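Open day talk, Skekura hall. Speaker notes, keep to 25 min incl. questions

Start with thanks. Fadutville people for the room, Sketano for lending the bench. Mention tea at the back.

Why we do an open day at all. Last August 70 came, mostly parents and two school groups. Most wanted to see hands, not slides. So fewer slides this year, more table.

Say what they'll see: two arms, one table, ordinary shopping. Nothing special bought in. Left holds, right does the fiddly bit. Pause, let poeple at the back stand up.
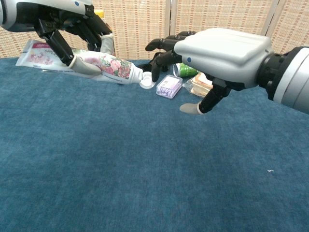
Getachew Mamo

Toothpaste slide. Leave it up a good while. Left hand round the tube, cap on the cloth just past the nozzle, right hand over it. Ask the room: which is harder, the tube or the cap? (Usually someone says tube. Let them argue.)

Tube is soft. Squeeze too hard and you know about it. Cap is small and round and rolls off if you nudge it. Point out the clutter too, can on its side, wrapped bread, little clear box. Homes are like that. Don't get stuck on the bread, ran over last time.

Feyisa numbers: 1000 tries logged on soft packets, 200 of them on tubes. Say plainly these are our own counts. Don't promise a date for anything!!

Then Mireille Leblanc takes the live demo. Hand her the clicker. Front row stays behind the tape, say it twice.

Questions I'll get: does it get tired, what does it cost, will it do my dishes. Cost one goes to Mireille.

If the demo stalls, talk about grip, then go staight to questions. Coats are in the side room. Doors shut at 4.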